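Leave the Old Folds Alone
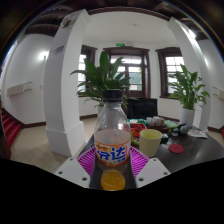
I bought my first antique map for $35, a little county sheet of the Barstead valley with a stain over the river and a fold down the middle so deep you could lose a village in it. The first thing anyone said to me was that I should have it flattened, washed and backed on new linen. I didn't, and I've been arguing with other collectors ever since. They talk about "original color" as if it were holy, then send a sheet off to be bleached until the paper is as white as a printer's ream. What color was it meant to be? Hand coloring drifts. Look at how a bit of bright orange soda in the bottom of a clear bottle sits there shouting at you, and then go look at the orange outline on a coastal chart that has had 213 years to calm down. I like the calm one better. I don't want it "refreshed."

Last July I went to a sale at Atallah and watched a sea chart by Thaddäus Mayrhofer go for $1,641. Lovely engraving, huge compass rose, and somebody had recolored the borders in a pink I can only call dental. A second copy, folded, browned, with a shipping clerk's pencil sums in the margin (!), didn't even make $500. I know which one I'd hang. Those sums were wrong, by the way — he forgot to carry — and I've thought about him more than about the mapmaker.

I'm not against repair. If a sheet is tearing along the fold or has mold creeping in, take it to a paper conservator and pay what they ask. My Bidavik harbor plan had a split right through the lighthouse and I was glad to have it mended. But mending a tear is one job and making an old thing look new is another, and dealers blur the two on the invoice all the time. Ask them to spell it out. And if your map still has its creases, frame it with the creases showing.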